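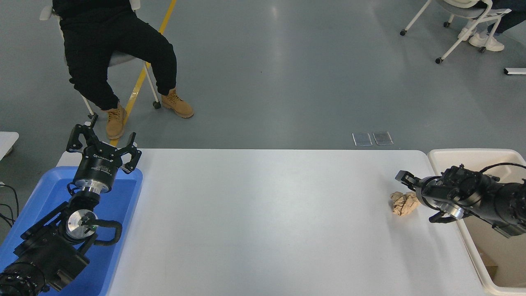
Supper Clubs and Pop-Up Dinners: Questions Readers Keep Sending Us

Is a supper club any different from a restaurant?

Less than the people running them would like you to think. You pay up front, you sit where you're told, and you eat what's cooked. The good ones are cheaper than a restaurant of the same quality and the food is more personal. The bad ones charge restaurant prices for a folding chair and a speech about foraging. I've been to plenty of both.

Why do I have to pay before I see a menu?

Because the cook has to buy groceries, which is fair. What isn't fair is refusing to say anything at all about the food. "A journey through memory and smoke" is not a menu. Before you hand over money, ask for the number of courses, the main protein, and whether drinks are included. If a host won't answer those in one email, keep your money.

What does a typical ticket cost?

We get asked this constantly and there's no single answer. The last dinner I paid for myself was $81, wine extra, and it was held at Prirby. It had five courses, two of which were a spoonful of something. The braised pork was excellent and I would have happily traded both spoonfuls for a second helping.

The host says there's a waiting list of 2,000 people. Should I hurry?

No. A waiting list is usually a mailing list, and a mailing list includes everyone who ever typed in an email address to win a free jar of chili oil. Tonton advertised a list like that last September and still had seats on the afternoon of the dinner. Scarcity sells tickets. Ask how many seats there are and how often they cook, and do your own math.

Are these dinners legal?

Some are, some aren't, and the rules depend on where you live. A pop-up inside a licensed kitchen is normally covered by that kitchen's permits. A dinner in a stranger's living room may not be covered by anything. Your county health department can tell you what's required. A host who gets huffy when you ask has told you something too.

I have a food allergy. Can I trust them?

Trust the answer you get, in writing, from the person cooking. Octavio Quispe, who cooks at Frade, emails every guest and asks for a reply even if it's just "no allergies." That's the standard I'd look for. A checkbox on a ticket form doesn't impress me. I once ticked "shellfish" and was served a prawn with a flower on it. 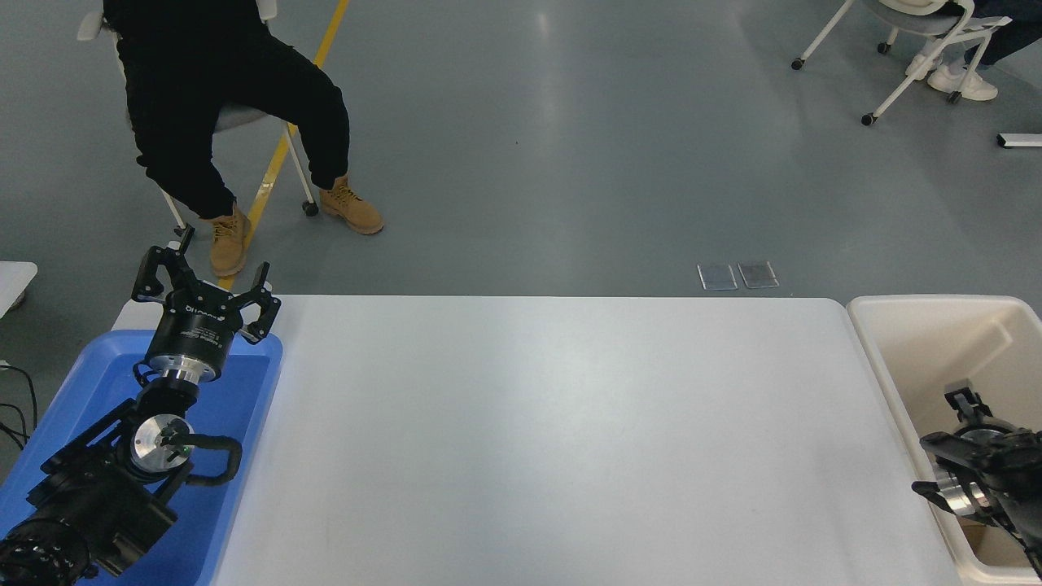 I'd also be careful with one-person kitchens, however charming they are. A single cook plating 28 dinners at once is working fast, and that's when the tongs go from one pan to the other. If your allergy is serious, ask how your plate will be kept separate, and skip the dinner if the reply is vague.

Do I really have to sit with strangers?

Almost always, yes. Shirley Wainwright, my regular dining companion, loves this part. I don't. Email ahead if you want to be at the end of the table. Most hosts will do it and some will pretend they can't.

Are the online reviews any good?

Not much. The first wave tends to come from friends of the host, and people who paid a lot for a ticket don't like admitting it was dull. Ramus had 663 glowing ratings when I booked, and I was served a gray duck breast and a cold potato. Read the three-star reviews. Those people were paying attention.

Can I get a refund if I can't make it?

Usually not, though many hosts will let you pass the seat to a friend. Check before you buy. If the host cancels, you should get all your money back, not a credit for "a future experience."

Should I tip?

If there are servers and no service charge, yes, the same as you would anywhere else. If the host is the cook, the server, and the person collecting the ticket money, you can decide for yourself. I usually leave something when the food was good and nothing when there was a speech.

Which ones do you recommend?

Frade, most months. Sabine Wunderlich's dumpling nights when she's doing them, though she announces them late and they run out of the pork ones by 8 p.m. I'm holding off on Tonton until somebody can tell me what's on the plate.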